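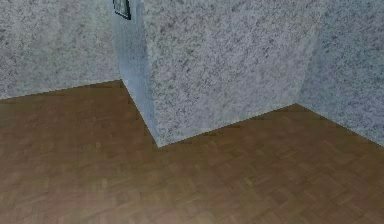 How to Measure a Home for New Flooring

By Svenja Hollmann
Updated January 28, 2020

Flooring is sold by area, but rooms don't come as neat rectangles, and most ordering mistakes are made with a tape measure and a scrap of paper. This guide covers measuring, adding up, and working out how much to buy. It applies to planks, parquet and sheet goods. Wall tile gets a short section near the end.

What you need

A steel tape long enough to cross your biggest room
Graph paper and a pencil
A calculator
A second person for long walls, if you can get one

A laser measure is faster in an empty room. In a furnished one I still use the tape, which can be run behind a couch.

Step 1: Sketch before you measure

Walk through the whole home and draw every room as seen from the ceiling. The sketch doesn't have to be to scale. Put in doors, closets, bay windows, chimney breasts, and anything built in that will stay where it is. Give each room a letter and use the same letter on every page.

Leave space between the rooms on paper. You will be writing numbers on both sides of every wall, and a cramped drawing is how a 6 turns into an 8.

Step 2: Break each room into rectangles

An L-shaped room is two rectangles. A room with an alcove is two rectangles as well. Draw the dividing lines in dashes so you don't mistake them for walls, then number the parts A1, A2 and so on.

For a corner cut at an angle, measure it as if the corner were square. You'll buy a little more than the floor needs, but those boards have to be cut anyway.

Step 3: Measure twice, at different spots

Measure the length of each rectangle near one wall, then again near the opposite wall. Old walls bow, and the two numbers often differ by an inch or more. Write down both and use the longer one.

Measure to the wall itself, with the tape under the baseboard overhang if there is one. Write all measurements in the same unit. Inches are easiest on site. Convert to feet later by dividing by 12.
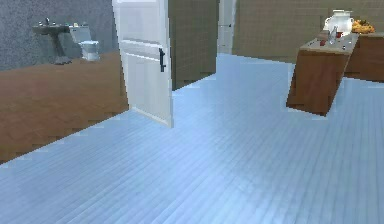
Doorways need their own line in your notes. Decide where each floor will stop, and mark that line on the sketch. The usual place is under the closed door, so that you see only one floor from either side. If a bathroom has a different floor from the room outside it, like the brown wood that meets the blue-gray planks here, list the two surfaces separately even if you plan to replace both. They may need different products, and you will want the length of the joint when you buy the transition strip. Check also that the door will still swing over the new floor. Stack a sample plank on a piece of underlayment, slide it next to the door, and look at the gap.

Step 4: Add it up

Multiply length by width for every rectangle. Add the parts of each room, then add the rooms. Include the closets if you're flooring them. Subtract a kitchen island or a fixed tub, but don't bother subtracting pipes or door frames.

Have someone else repeat the arithmetic from your sketch without seeing your totals. Dörte Haberkorn did mine last November and found a hall closet I had counted in two rooms.

Step 5: Add waste

Every row ends in a cut, and not every offcut can be used. For straight planks in fairly square rooms, I add 5 percent. My own total was 626 square feet, so I multiplied by 1.05 and got just over 657. Diagonal and herringbone layouts need more. Ask the supplier for the figure they recommend for the exact product.

Then divide by the coverage printed on the box and round up to a whole box. Buy everything in one order and check that the lot numbers match. Color can shift between lots — sometimes enough to see in daylight.

Keep one unopened box after the job is done. Lines get discontinued, and a dishwasher leak in a few years can ruin a handful of boards.

Measuring for wall tile

Treat each wall as its own rectangle, height times width. Subtract windows and doors. Measure the height at both ends and in the middle, as floors slope more often than ceilings do.

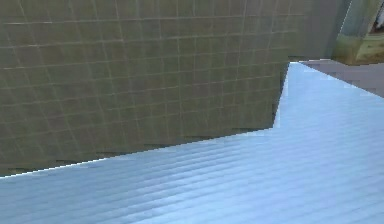 Small square tiles with lighter grout lines.

Small tiles waste less than large ones at the edges, but they use more grout for the same area. Work out the grout from the tile size, joint width and tile thickness, using the chart on the bag. Mesh-backed sheets are counted by the sheet, so check the sheet's real dimensions before dividing.

Before you order

Take the sketch to the store along with the totals. A good salesperson will want to see which way the boards run and where the doorways are. Write the running direction on each room with an arrow, and keep a photo of the finished sketch on your phone.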